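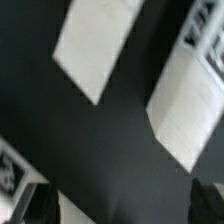 Segunda parada: la mesa de las piezas blancas

Llegamos tarde a esta sala, el grupo de delante no se movía. Jornada de puertas abiertas de Branen, en Folavdale, lleno hasta el pasillo. Lleva la mesa Elisa Pagano: piezas blancas sobre tablero gris oscuro, una pinza negra de dos dedos y alguien al mando a distancia. Se enseña la tarea manejando el brazo, una vez y otra, y se guarda todo. Cada pasada es una demostración. Hoy ya llevaban 44, objetivo 200 antes de cerrar.

Lo que mira el operador es la cámara de la muñeca. Todo en diagonal y bastante borroso, el bloque arriba, la pieza con rejilla a la derecha. Cuesta muchisimo saber a qué distancia están los dedos. Probé yo: 6 minutos, dos agarres malos, uno decente. Me dijeron que los malos tambien se guardan, pero marcados aparte.

Pregunté por qué no llevarlo de la mano, empujando el brazo. Lo hacen en la sala de Dalibor Vaněk - más rápido de aprender, pero la mano se mete en la imagen y luego hay que limpiar datos. Pagano prefiere el mando. Vaněk no, claro.

Tercera parada: sala de Vaněk

Cola larga, entré solo al final. El brazo pesa menos de lo que esperba. Sin café. Vuelven a abrir en abril, hay que apuntarse.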